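Filed under: Movie Nights, How-To

How to Sit Through a Truly Bad Fantasy Movie (and Review It) 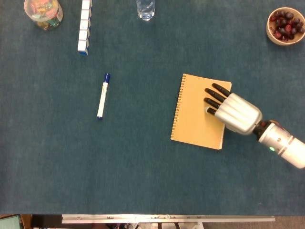

I picked up my system from my buddy Vangelis Vrettos, who has reviewed 65 of these sword-and-dragon cheapies and still has a smile on his face. Start around Sunday lunchtime, while you've got some energy! Get a jar of candy, a bottle of water, a marker and a spiral notebook on the table before you hit play.

1. Skip the trailer (it has all the good dragon shots).
2. Write down names in the first 30 minutes. You will mix up the wizards.
3. Note the time of every line that makes you yell – you'll want to quote it right.
4. Write your draft the same night, typos and all.

My last one ran over 2,000 words and I cut most of it.

Recent posts
- Joseck and the Swamp King: a review
- 33 Movie Wizards, Ranked
- Is Brenero a Sequel or What?

Back to top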